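Print
E-mail

Kolano opens its router app to shared households

Delatano, November – Kolano, the maker of home network software, has released a new version of its router app, made for flats and houses where several people share one internet line. The update is free for all present customers and can be installed from the settings page of the app.

With the new version, each person in the household gets a own profile. A profile can hold phones, laptops, televisions and game consoles, and it keeps its rules when a device is replaced. The person who pays for the line decides who may change the rules, and this right can be passed to another person at any time.

The wish for such profiles came from customers. In a survey made by Kolano before the work began, 262 households answered, and 137 of them said that they argue over slow internet in the evening. The company then tested the update in 22 homes in Delatano and Lockwood for 16 weeks. During the test the evening limits were changed two times, as the first version was too strict for video calls.

The app runs on all Kolano routers and also on the Dramach series, which was added to the list of supported devices in the spring. Owners of older Dramach routers must first install the newest firmware. The update itself needs a few minutes, and the connection is interrupted one time when the router starts again.

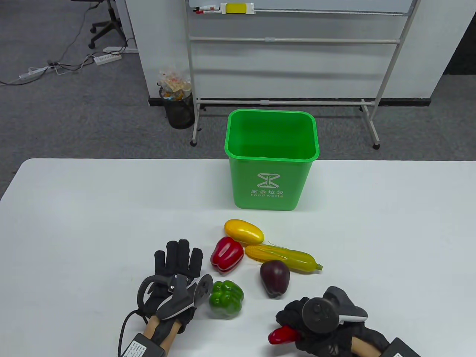
One of the test households in Lockwood reported that the evening rules were easy to set, but that they would like to see the guest network on the same page. Kolano has taken up this wish and plans to move the guest network to the first page in the next version.

Profiles are stored on the router and are not sent to Kolano. Customers who do not wish to use them can leave the function switched off – the app will then work as before. A printed guide in large letters can be ordered from the Kolano office in Delatano, and the same text is found under Help in the app.

Print
E-mail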